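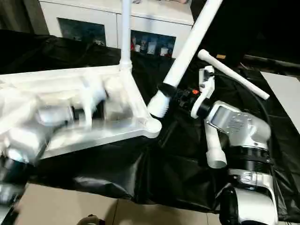
Danylo Skoryk wants it on record that the Michiels padlock should have gone back into its bag before lunch, and that a cut shackle lying out on a bench with the log unsigned is a gift to any defense lawyer who ever opens this notebook. Fair enough, and noted. It was sealed again at the end of the morning and I have written the gap into the custody sheet in my own hand, with my initials, so that whoever reads it in court reads it from me first.

**1 April 2025 – toolmark bench, storage unit break-ins, Barkuvville**

Picking up from the last entry, where I had just got the bolt cutters out of the property room. For anyone reading this cold: the cutters are item 869, recovered from the trunk of a car, and the padlock is item 3973, from the Michiels storage place out on the county road. The question I've been asked is the usual one, whether these cutters made that cut, and the detective would of course like a yes by supper. He's a nice man and I told him nicely that it won't be by supper.

Started by photographing both jaws before anything touched them. There is old blue paint in the pivot and a bit of fiber caught behind the lower jaw. I left the fiber alone and called Consolacion Salazar, who came down with her tape and her little light and took it away properly. She isn't hopeful (it looked like rag to both of us), but it's hers now and it has its own number, and I feel better for it not being mine.

Then the casts. I used the Rasomance gray compound on both faces of the shackle cut, and the first one was no good at all, full of bubbles right across the part I care about. I think the tube had been sitting in the cold cupboard again. Let the second tube come up to room temperature on the shelf over the radiator, mixed it slower than I usually have patience for, and the second cast came away lovely, with striations you could nearly feel with a fingernail. Kept the bad one too. It's bagged and marked as bad, and it goes in the file like everything else.

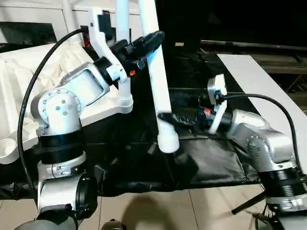

*Left gripper holding the white pipe, elbow fitting at the lower end.*

Test cuts next, in lead rod first and then in soft copper, so as not to put any new damage on the blades before I've got what I need from them. I made 22 in all, working along the jaw from the tip toward the pivot and marking each piece with its position as I went. Please, if anybody else takes this over, keep them in that order! The tray tipped on us in the winter on a different case and it took Bogdan Enache and me a whole afternoon to sort out what had come from where, and two pieces we never could place and had to leave out of the report.

On the Wemirau scope, the first stretch of jaw gives nothing. Wrong spacing, wrong everything, and I wasn't expecting it there because a person cutting a thick shackle gets it well back in the jaws where the leverage is. Around the middle it gets more interesting – there's a nick in the upper blade that leaves a broad double line, and the cast from the padlock has a double line too. I'm writing down that I got excited, and then I'm writing down that I went and had coffee, which is my rule when I get excited.

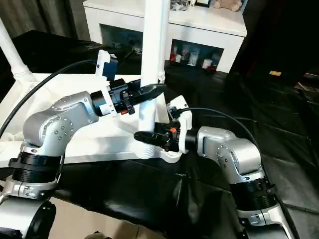 *Both arms at the upright, the left one higher and the right one near the foot.*

After coffee it still looked good but not as good. The double line agrees in width. The finer marks to one side of it agree for a fair run and then drift, and I can't tell yet if that's the angle of my test cut or a real difference. Lead is forgiving that way, and the copper pieces from the same position show less drift, so I lean toward angle. Leaning isn't a finding. What I have on the worksheet at this point is "class characteristics agree, individual comparison continuing," and that's what I'll tell anyone who phones.

Bogdan asked me if I'd thought about somebody sharpening the cutters in between. I had not, at least not enough. The break-in and the arrest weren't close together, and a few strokes with a file would change the picture on one bevel and leave the nick sitting there as cheerful as ever.

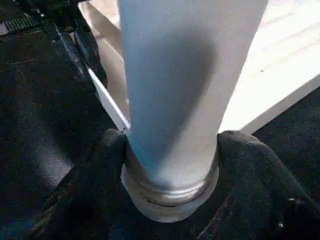 So I went back to the blade with the low side light, and there are file marks on the lower jaw, coarse ones, running along the edge. They have rust in them. I'm not going to say how old rust is, because I've watched a colleague try that on the witness stand and I never want to be in that chair. But the file marks get described, they get photographed with a scale, and they go in the report whichever way the rest comes out. The upper jaw, the one with the nick, looks untouched.

Danylo Maksymiv will do the second look. He hasn't seen my worksheet and I'd ask everyone to keep it that way, me included, and I do know how I talk. He gets the casts and the copper pieces with the position labels covered, and one set from the shop's own cutters mixed in. Vitalii Zinchenko is relabeling them so I don't know the order either.

The prosecutor's office has the hearing down for May. They asked for "something in writing" ahead of that and I said they could have the case notes once both examinations are done, and that a preliminary letter from me would say so little it would only annoy them. Vitalii thinks I should send one anyway. We'll talk it over.

To do:

- more copper cuts at the mid-jaw position, with the rod tilted both ways
- move the Rasomance tubes out of the cold cupboard and put a note on the door
- ask property for the intake photos of 869, the ones I have are too dark around the pivot
- get Consolacion's fiber number onto my sheet
- Skoryk to countersign the custody gap

Both items sealed and back in the locker, key returned, scope covered.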